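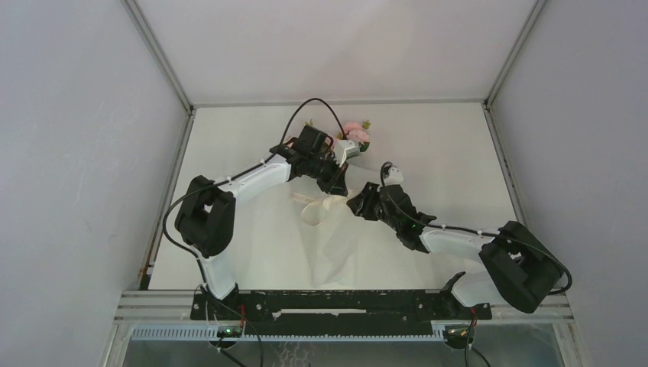 Tudov Dual-Arm Bench Kit
Bench kits > Two-arm > Tudov
Supplied by Plakico

The Tudov kit is a rail-mounted pair of arms for gripper and camera trials on soft or awkward items. It suits labs and small workshops that want to compare fingers, wrist cameras or control settings on the same job without rebuilding the cell each time. Typical work includes handovers, wrapping, folding and sorting light goods.

What is in the kit
Two arms, left and right, on a shared black base rail
Two black two-finger grippers with Gristis quick-change plate
One wrist camera module, white, with cable
Enclosure with light grey side walls and flat white work surface
Slotted cable tray for the front extrusion
Yau controller, desktop type, with power lead

Grippers
The standard fingers have straight sides and a replaceable pad. They will hold a thin wrapped stem, such as an artificial bouquet, at the lower end of the force range. Start at setting 3 for stems and ribbon. Raise it one step at a time if the item turns in the grip. Film and thin fabric are harder: both fingers must close on the fold, and a flat sheet should be crumpled or lifted at one edge first. The soft finger set (sold separately) marks blossoms less but lets go later, and this adds to handover time.

Changing fingers takes 2 screws per finger. Run the zero routine on the Yau controller after every change.

Camera
One module is supplied and mounts on top of either wrist. Leave enough slack in the cable for full wrist travel and clip it along the forearm to the elbow. A second module can be added; the controller has a free port. For side-by-side trials, keep the exposure locked. The white surface will otherwise pull the picture dark whenever an arm moves out of view.

Trial settings
Finger opening, maximum: 115 mm
Saved programs: 30
Control modes: position, force-limited, hand-guided

Notes
Pale or clear sheet is difficult to pick out against the white surface. A dark mat is listed under accessories.
Route arm cables outside the elbow - cables run inside it will catch at full bend.
Firmware from July onwards is needed for the soft finger set.

Delivery and returns
Shipped on one pallet. Opened finger sets cannot be returned.

Page last changed 19/05/2021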